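Filed under: Motion Planning / Simulation / List Archive

Re: [dukura-users] planner takes the long way round in the living room world
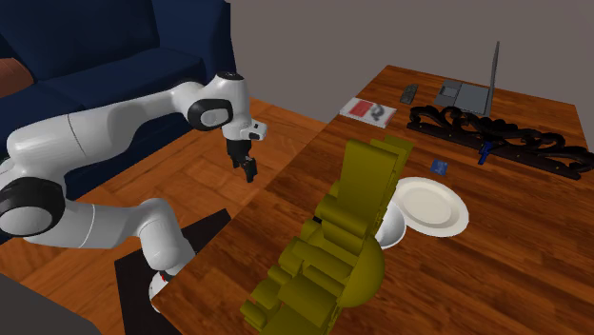 A reply from Garkine says the detour sounds like a stale collision object to them, and they'd check whether the planning scene ever gets refreshed after the world loads.

Thanks, that got me looking in the right place, so let me answer here for the archive (and for me, when I forget all of this by November).

My earlier message, for anyone joining now:

> Hi all, I'm running Dukura against the Skokico living room
> world. Arm beside the long table, gripper starting out over
> the floor, goal pose above the plate. The planner finds a
> path every time, but it swings way up and back toward the
> sofa before it comes down. Planning limit is 500 ms and
> raising it changes nothing. Any ideas?

So I dumped the planning scene, and the refresh is fine! Everything is where it should be. What's wrong is the shapes. The importer wraps each mesh in one convex hull, and that's okay for the plate or the laptop base, but the big olive-yellow thing at the near end of the table is all blocks and bulges, and its hull comes out as a huge fat lump. Same story with the carved piece toward the back, where all the openwork gets filled in solid. From the planner's point of view there's a wall there, so of course it goes over the top.

I switched those meshes to convex decomposition (it's the hull_mode setting in the world file, set it to "split") and capped it at 4 pieces per mesh. Seed 2574, which was my worst case, now goes more or less straight across. I also dropped the padding to 2 cm, and I'm a little nervous about that one, so if you copy my settings maybe leave yours alone until you've watched a few runs.

One thing I still don't get: the Robles controller smooths the new path just fine, but it slows way down near the last waypoint, even with the goal tolerance opened up. Is it checking wrist velocity separately? I couldn't find it in the docs. If someone has a config that behaves there I'd love to see it, and I'm happy to send my world file to anyone who wants to poke at it.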